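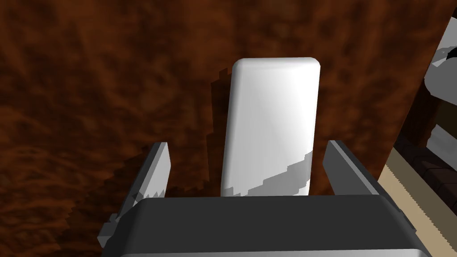 Is the Ledum tea doing anything for my sleep? Going by the notebook, it's doing about as much as hot water would.

August, 11 p.m., kitchen table. I've had the mug and I'm wide awake, so I may as well write down why I'm annoyed.

Rosemarie Hagedorn gave me the box. She swears by it. She also swore by the copper bracelet, and by sleeping with her head to the north, and for one whole winter by eating two kiwis before bed, so I take her swearing with some salt. But she looked rested when she came over, and I've been up at three most nights since spring, so I said fine, I'll try it, and I'll keep track.

The leaflet in the box says 1,749 people took part in a "home study" and most of them slept better. Better than what? It doesn't say. Were they asked or measured? It doesn't say that either. If you mail a person free tea and then ask if they liked it, you'll get a lot of yes. I'd like to know what happened to the ones who never sent the form back.

So, my own numbers, for what they're worth. I went 20 nights with the tea and wrote down when I turned off the light and when I gave up and looked at the clock. Before that I had a stretch without it, written down the same way but less carefully, I admit. The good nights in both batches look alike. The bad nights too. The worst one of all was a tea night, but that was the night the Arnow boy next door had his friends over, and I can't hang that on a plant.

What did seem to matter: whether I had coffee after lunch. Whether I argued with my brother on the phone. The heat, mostly. The bedroom faces west and holds the afternoon like an oven, and no leaf is going to fix that.

Dr. Amaral was no help. She said if it's pleasant, drink it. It's not especially pleasant. It tastes like the inside of a cedar chest. She wants me up at the same hour every day, even after a rotten night, and I don't trust that much either, but at least it's free. A refill box is 36 dollars plus shipping.

Rosemarie called this afternoon to ask how I was getting on. I said the results were mixed. She said I have to believe in it a little for it to work, and I said then why not believe in tap water and save the money. She laughed but I think she was put out. I'll bring her some tomatoes.

Four bags left in the box. I'll finish them because I paid nothing for them, and then go two weeks without and keep writing down the times. The fan is moving into the bedroom tonight.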